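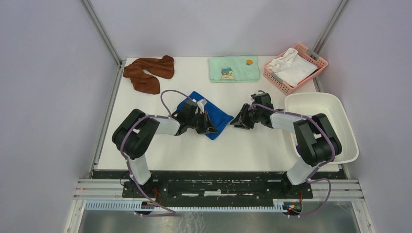 Towels at the folding table, with the pink basket at the back.

I've been meaning to write up our visit to the Harkik open day for ages, and my sister keeps asking whether I'm going to, so here goes! For anyone who doesn't know it, Harkik is the household laundry and linen place on the Tarkix estate, the long low building behind the tyre depot. They do hotel sheets, care home towels, a bit of everything, and once a year they let people in to have a nose round.

We got there at opening time and there was already a queue (there were free biscuits, so fair enough). Tickets were £2, children free, and they took 12 of us in at a time. Our guide was Letay Ayele, who has been on the linen side since the place opened and walks extremely fast. I spent most of the first bit trotting.

You start in the sorting hall, which smells lovely, all warm cotton and soap. Then it's the washers, and they are LOUD. I caught one sentence in three. I did hear that they get through 800 towels on a normal morning, which made me feel a bit better about my own airing cupboard. The big machine at the end is called Jemal by all the staff, and it even has its name painted on the door.

But my favourite part was the folding room, and I'd happily have stayed there all afternoon. The table in the photo has pale lavender-grey walls round it, a soft sort of colour I'd quite like for the landing, and a plain white top with a few scuffs. I loved the mix of things on it. The mint-green towel is the one I'd have taken home: it was folded into a lovely flat rectangle, and it's printed with a little cartoon character with blue hair, plus a small orange fruit up near the corner. My niece would go mad for it. The rust-brown one next to it was much more like the towels in our house, all twisted up in a knot. There was a royal-blue one as well, sort of folded, a bit crumpled, the way I do them when the phone rings halfway through.

I've also become slightly obsessed with the pink basket. It has slots all over the sides and little handles cut into the ends, and I've been looking for one just like it. Mine has solid sides and everything in the bottom goes musty. The big white basin was a good shape too, with rounded corners and sloping sides. You could wash a small dog in it.

Letay gave us a folding lesson afterwards in the canteen, with everyone round two long tables. Long side in, long side in again, then thirds, and smooth it with your forearm, which was new to me. I've folded towels in half and half again for my entire life and she looked at my effort and said "well, it's a towel". I have since redone the whole cupboard. They do fit better in thirds, annoyingly.

The shop at the end is tiny but good. They sell Plellel soap flakes in paper bags and ends of line linen, and I came away with a tablecloth and a bundle of tea towels. Take cash, the card reader was having a bad day.

Getting there: the 54 bus stops right at the gate. Parking is poor. The next one is in September and I'd book early.

Last updated: 2018-06-10

Comments

Maureen T: We were in the group after yours! Completely agree about the noise, I'd take earplugs next time. Did you get any of the flakes home without the bag splitting?

Joss: Is it all right with a pushchair? Thinking of September with the little one.

Hilly: Thirds!!! My mum has been telling me this for years and I never listened. That green towel sounds gorgeous, do they sell them in the shop?

Maureen T: Joss, there's a ramp by the canteen door, we saw two pushchairs go round fine.

Contact me | © All words and photos my own, please ask before using | Back to top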